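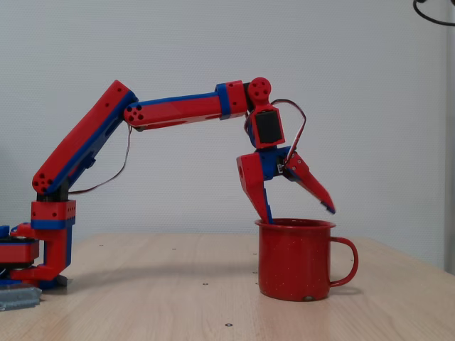 Speaker notes: looking after the small arm at Stusdale

Opening. Say who the talk is for: anyone who has to keep a small printed arm running between other jobs. We use ours for picking up and setting down crockery. I'll cover the morning check, cables, finger pads and what we do when a joint goes bad.

Slide 2. The clamp.
Most of our early trouble came from the base. The arm reaches out a long way and a loose clamp lets the whole thing rock. We now tighten the clamp, push gently on the elbow, then tighten it again. If the base has moved at all, redo the home position before running anything.

Slide 3. Morning check, power off.
Move each joint by hand through its full travel. You are feeling for a gritty spot or a click. Then go round the screws on the shoulder and elbow with a hand driver. Finger tight plus a touch. Power drivers strip the plastic -- we lost a shoulder housing that way in September.

Slide 4. Cables.
Point at the photo again. One cable hangs down from the elbow to the servo near the shoulder, and another loops out from the wrist to the gripper. Both need slack. Bend the wrist to each end of its range and watch the loop. If it goes straight at any point, it is too short. Don't tie it flat to the link to make it look tidy. We did, and pulled the connector out 3 times before taking the ties off.

Slide 5. Fingers.
Wipe the pads with a damp cloth. Replace them when the ridges have worn smooth. Check the hinge screws while you are there. For the mug job one finger goes inside the rim and the other stays outside, so the open width matters. Too narrow and the outer finger lands on the rim. Show the Idard settings page here and leave it up for questions.

Slide 6. Swapping a servo.
Allow 60 minutes the first time. Set the new servo's ID on the bench before it goes into the arm. Centre it, fit the horn, then fit the link. Label both ends of the cable. We keep 2 spares in the Skunero box, and whoever takes one writes it on the lid.

Slide 7. The log.
Ardeleanu keeps theirs on a server. Ours is a notebook. At the last count it had 232 entries, and loose screws come up more than anything else. Read out the two marked pages if there is time.

Questions. Someone will ask about metal links. We haven't tried them. Spare pads are on the side table to pass round -- please collect them in afterwards.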